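Who Gets a Say? Community Benefits and the Stivside Arena Plan

Final project report, Local Government and Public Money seminar 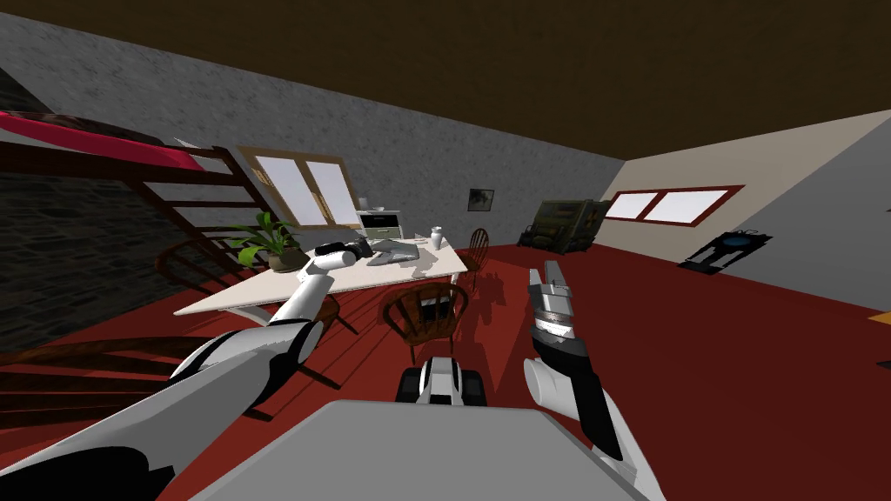

When a city helps pay for a big building, the people who live next to it usually want something back. Our group wanted to find out how that works in practice, and we picked the plan for a new indoor arena in Stivside as our case. We expected a dry topic. By the second week we were arguing about parking permits over lunch, so it clearly got to us!

1. Background

The arena would replace the old freight yard between the Okama district and the river. The developer, Gresengate, would build and run it. The city would own the land, pay for new roads and drains, and give the company a long break on property tax. In return, the neighborhoods around the site have asked for a written agreement covering jobs, noise, traffic and public use of the building.

An agreement like this is usually called a community benefits agreement, or CBA. Sometimes it is signed between a developer and a group of neighborhood organizations. Sometimes the city is a party to it too, and sometimes the promises are folded into the lease. We didn't understand at first why that matters, but it became the main subject of our report. Who signs the paper decides who can go to court over it.

2. Our question

We started with "Is the arena good for Stivside?" and dropped it after our first check-in. It was far too big, and we had no way to judge the revenue forecasts. The question we ended up with was: which of the requests made by residents appear in the draft agreement, and which of those could be enforced?

3. What we did

We read the minutes of 3 public hearings, all of the written comments attached to them, and the draft agreement that the city posted in January. There were 54 written comments. Each of us read every comment separately and marked the requests in it, then we met and compared our lists. Where we disagreed we read the comment out loud and talked it over until we had a label everyone could live with. This took much longer than planned, but it was the best part of the project. People write wonderful letters to their city council. One was four pages on storm drains, with hand-drawn diagrams, and by the end we were completely on the writer's side.

After merging the ones that meant the same thing, we had 19 separate requests. We then went through the draft line by line and gave each request one of these labels:

Binding – the draft says who must do it, by when, and what happens if they don't.
Soft – the draft mentions it, but with words like "will seek to" or "where practical."
Missing – the draft says nothing.

4. What we found

Jobs got the most attention in the comments and also did best in the draft. The local hiring goal has a deadline, a yearly public report, and a payment if the goal is missed. We gave it a clear binding label. Wages for the people who will work in the building on event nights are a different matter. The draft has strong language about construction work and then gets quite vague once the doors open, even though those are the jobs that will last.

Traffic was mostly soft. Okama residents asked for permit parking on event nights, and the draft promises a study. A study is a fine thing, but there is no date for it and no duty to act on the results. The Kun neighborhood, on the far side of the river, asked for a late bus after events. The draft says Gresengate will "support discussions" with the transit agency. We spent a long time on the word "support" and still can't say what it would require.

Public use surprised us the most. Several comments asked for the arena floor to be open to school teams and local clubs, and the draft does include free days. However, the operator picks the dates, and nothing stops it from putting them all in the same slow stretch of the year. We labeled this one soft after a vote, and one of us still thinks it should be binding.

The clearest missing item was rent. Many people who wrote in from Okama are tenants, and they were worried about being priced out. The draft doesn't contain the word "rent" except when it talks about the arena's own lease.

5. Enforcement

The draft creates an oversight board with members from both neighborhoods. It would get reports and hold open meetings, but it couldn't issue fines. Only the city could do that, and the city would also be the landlord. We think this is a real weak spot. If the city depends on arena income to pay for the roads, it may not be eager to fine its own tenant. A simple fix would be to let neighborhood groups sign the agreement themselves.

6. Limits

Written comments come from people with the time to write them. We had hoped to hand out 100 short surveys at the Okama street market, but we ran out of weeks, and our questions still needed work. We also looked only at a draft, so some of our labels may be out of date by the time the council votes. None of us has legal training, and a lawyer might sort a few of these clauses differently.

7. What we would do next

We'd love to run the survey properly, in more than one language, and compare the answers with the hearing comments. We would also like to repeat the labeling on the final agreement – same requests, same rules – to see what moved. Our label sheet and the full list of requests are in the appendix, and any group that wants to pick this up is welcome to use them.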